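Section 4: Preparing and Folding Small Garments

This section covers light items with drawstrings, cords or gathered cuffs: shorts, sleep pants, children's sweatpants and similar. For shirts and towels, go back to Section 3. For anything with a lining, see Section 6.

Before you start

Clear the tabletop and wipe it dry. The Mahawong folding guide and the Verunlow storage bin should both be within reach, but keep the bin off the folding area until step 9. The guide needs a flat space at least 14 inches deep in front of it. A white or light-colored surface makes loose threads and stray cord ends easier to find.

Garments must be fully dry. Elastic holds water longer than the rest of the fabric, so check the waistband and the cuffs with your fingers.

CAUTION: Do not place more than 4 garments in the bin at one time. The lid clips can crack if they are forced.

4.1 Sorting out the garment

1. Put one garment on the table. Leave it bunched for now.

2. Find the gathered end. On most shorts and pants this is the waistband or the leg cuff, and you can feel the ruffles in the fabric.

3. Look for the drawstring. If only a short end is showing, pull it gently until both ends are out to the same length. If one end has slipped inside the casing, stop and follow the steps in 4.3.

4. Move loose cords, ties and wires off the fabric. Cords that belong to the garment stay with it. Everything else goes to the side of the table.

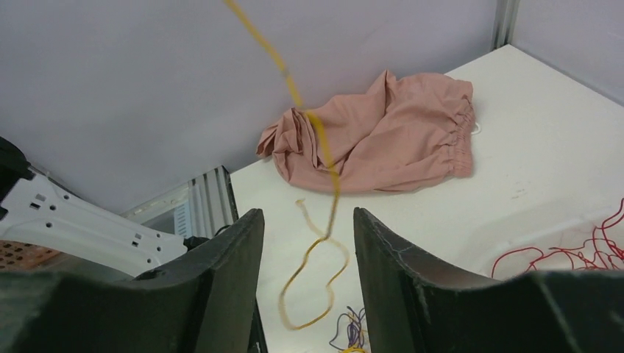 5. Hold the waistband at both sides and lift the garment clear of the table. Shake it once or twice - hard shaking twists the legs around each other.

6. Lay it down flat with the waistband away from you. Smooth from the waistband toward the hem. Do not try to press the elastic flat, as it will pull back as soon as you let go.

4.2 Folding

7. Fold the garment in half lengthwise so that one leg lies on top of the other. Tuck the drawstring inside the fold.

8. Place the Mahawong guide on the lower half and fold the hem up over it. Slide the guide out and fold once more toward the waistband.

9. Set the garment in the bin with the last fold facing up.

NOTE: Thin fabrics may open up again after step 8. Use the narrow side of the guide for these, or roll the garment from the hem instead.

NOTE: The Fliltirden liner sheet is optional. If you use it, put it in the bin first with the printed side down.

4.3 Recovering a drawstring

Tie the loose end of the drawstring to a safety pin, or clip the pin through it. Gather the casing with one hand and push the pin along with the other, a little at a time. Close the pin fully before you begin. When the end comes out, knot both ends so it cannot slip back.

If the drawstring has come out completely, use the threading tool supplied with the Unent starter set. The cord should be almost 9 inches longer than the waistband when it lies flat.

CAUTION: Keep pins and loose cords away from small children.

Revised Feb 2, 2022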